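**Thread: Countertop basket for mixed vegetables, yes or no?**

**paju_kitchen** wrote:

Hi all! Long-time reader, I mostly hang around the bread section, but I've come over here with a storage question that has caused a mild argument in my house. In September our share from Grellell Farm gets big, and I've always tipped the lot into the fridge drawer and then forgotten half of it (I'm not proud of what I found in there last month). So I want to go back to the way my grandmother did it, with a woven basket out on the table where I can see what I've got and cook from it.

My husband says a basket is for fruit and anything else in it is decoration. I say a squash looks perfectly at home in one. Who's right?

Wicker basket, white table, and the kind of mix I mean: 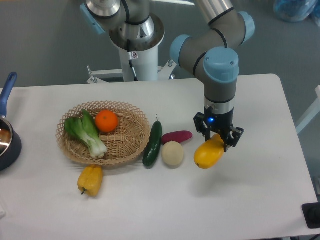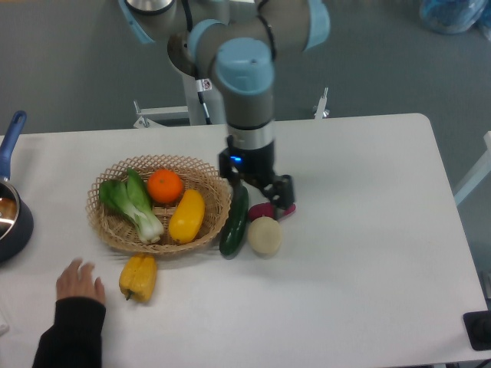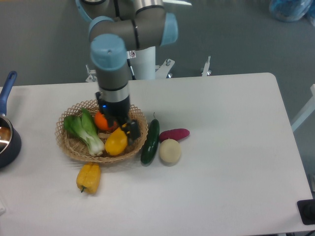

My thinking is heavy things first, then greens along one side where they won't get squashed (sorry), and peppers last. I'd like to keep the onions in there too, though my sister tells me that's a mistake. The basket I'm looking at is 17 inches across and I'd be filling it for two adults and a teenager who eats like three more.

---

**Ivars Ramanauskas** wrote:

Your husband is half right, tell him I said so. Squash and onions will sit out happily for a good while. Bok choy will not! It goes limp on me by the next evening if the kitchen is warm, and I've tried it on the table, on the windowsill and in a jar of water like flowers. Fridge, in a damp towel, every time.

Cucumbers I go back and forth on. Mine get soft spots in the cold part of the fridge, so I leave them out if I know we'll eat them in a couple of days.

---

**garneck_gran** wrote:

I have to disagree with Ivars about the greens, at least a little. I set mine out in the morning if they're for supper, and seeing them there is what gets them cooked. In the drawer they may as well be on the moon. I'm 51 years into running a kitchen and I've thrown out far more vegetables from the fridge than I ever did from a basket.

With your sister on the onions, though. Put them in a bowl of their own, somewhere dark, and away from the potatoes if you get any in your share.

---

**grirnent** wrote:

Does the orange go in with everything? I always heard apples were the troublemakers and citrus was fine, but I'd like to know for sure before I rearrange my whole counter.

---

**Ivars Ramanauskas** wrote:

Citrus is fine, yes, it's apples and ripe bananas I'd keep away from the greens. And garneck_gran, putting them out the same morning I can live with. I was picturing a bok choy sitting there till the weekend.

---

**paju_kitchen** wrote:

Oh, this is so helpful, thank you! So: squash and peppers in the basket, oranges welcome, greens only on the day, onions in the brown bowl I never use (my sister will be unbearable). I'll try the cucumbers out on the table for a week and see how they do.

One more thing, do any of you line the basket? The open weave around the rim is what I like best about this style, but I worry about grit getting down into the bottom, as our share comes with plenty of soil on it.

---

**garneck_gran** wrote:

A cotton dish towel, folded so it stays below the rim. Shake it out on the back step and wash it with the others. I wouldn't wash the vegetables until you're ready to use them, a little soil does no harm. I have 8 of those towels going around at any time and the basket always seems to get the one with the tea stain.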